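Titedberg swap table draws a crowd, but does it clear any clutter?

Organizers of the Titedberg household swap say their Saturday tables moved 900 items in August. How many of those ended up in a drawer at somebody else's house is a question they did not try to answer.

The swap, run by a neighborhood group called Podlow, asks residents to empty out the small stuff that piles up at home -- cables, bottles, boxes, bits of craft supply -- and leave it for others to take. Entry is free. Each household may bring up to 20 things and take home six.
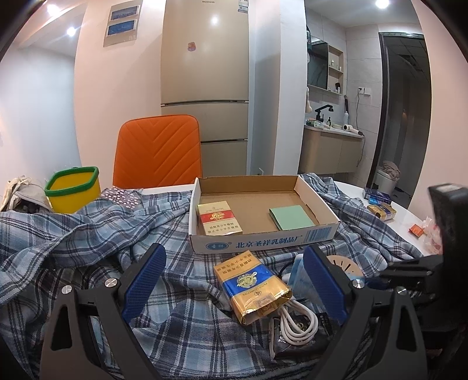
Cigarette packs, a coiled cable and an open cardboard box on a table with a plaid cloth. Photo: Sugeng Khoo

The arithmetic is the first problem. If every household brings the limit and takes the limit, most of what arrives has to go somewhere else. Podlow says leftovers are sorted and passed to Manurung, a secondhand store across town. The store confirmed it takes "a portion" but would not say how large.

Abbas Jafarzadeh, who helped start the swap, called the criticism unfair. "People look at their stuff differently once it's on a table," he said. He conceded that the group weighs nothing and keeps no record of what is thrown out.

Podlow has asked the town for $3,914 to keep the tables going through the winter. The request does not mention disposal costs. A decision is expected next month, and the group says it will have better numbers by then. It said the same in the spring.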